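Gaillard Residence Services
2019-06-27
This thread sets out the summer guidance on tables and floors for residents of the Ilodness building. Please read it before moving any furniture in the shared dining room.

1/ The dining room reopened in April with new tables and a polished tile floor. Both need a little more care than the old furniture and carpet did.

2/ Tables are to be lifted when they are moved. Dragging leaves marks on the tile that our cleaning staff cannot remove. Two people are required for each table, one at either end.

3/ Residents often wipe the top of a table and forget the underside. Crumbs and sticky fingerprints collect along the front edge, where people take hold to pull themselves in. A soft cloth and warm water are enough for this.

4/ Smooth gray surfaces show streaks more than most. Wipe in one direction, from the back of the table to the front, and finish with a dry cloth. Scouring pads and powders are not permitted.

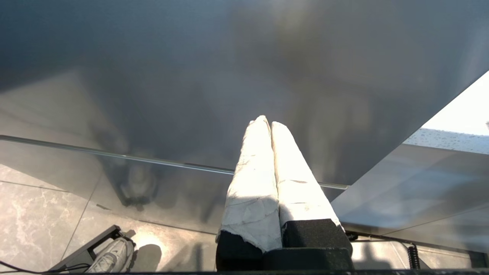

5/ Thin metal edging should be dried as soon as it has been wiped. Water left along the edge will spot. If a strip feels loose or sharp, stop using the table and report it to the front desk.

6/ For the floor, please use only the Lutus neutral cleaner kept in the hall closet. Vinegar and lemon products are not to be used on any tile in the building. Pour the cleaner into the bucket, never directly onto the floor.

7/ Grout lines are brushed by our own staff once a month. Residents are asked not to use bleach on them between visits.

8/ Spills of wine, coffee or oil should be blotted at once and the spot rinsed with clean water. If a stain remains after 20 minutes, leave it as it is and call extension 137. Further rubbing tends to spread it.

9/ Felt pads for chair legs are available free of charge in room 128. Each resident may collect up to 20. Worn pads should be replaced promptly, as grit caught in the felt will scratch.

10/ Questions about this guidance may be addressed to Florian Poulain, Building Manager. Requests to reserve the dining room continue to go through the Emisetti booking page and should be made at least 2 days ahead.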